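We use cookies to improve your visit. Accept / Manage settings

Sep 30, 2023
By the Drurville Quarterly features desk
2 min read

The price on the front of the Ralamix quote is for the arm. Read on and you find the gripper, the wrist camera, the bench, the training and the yearly support, each on its own line. Kellell, a small workshop in Drurville, got to page 4 before anyone saw a total.
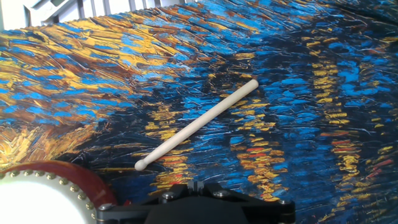
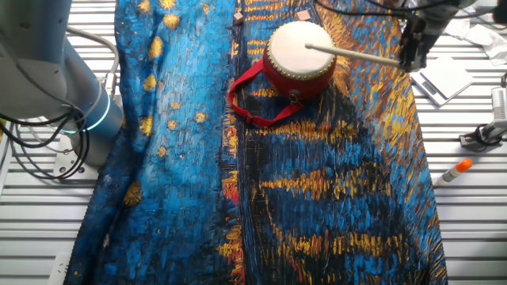 A drumstick, a drum and a patterned cloth

Sellers like a task with some charm to it. Buyers should ask duller questions. How many hours of staff time went into setting it up? Kellell logged 175 in August, and had budgeted 49. Who pays when a finger pad wears out? The quote doesn't say.

Ñahui, the rival bidder, came in cheaper and left out delivery. Its spares list runs to 257 parts, few of them priced.

I would want a trial on my own bench, with my own awkward objects, before signing anything. I would also want the support fee fixed in writing. Kellell has asked both firms for that and is still waiting.

Get our newsletter: enter your email to subscribe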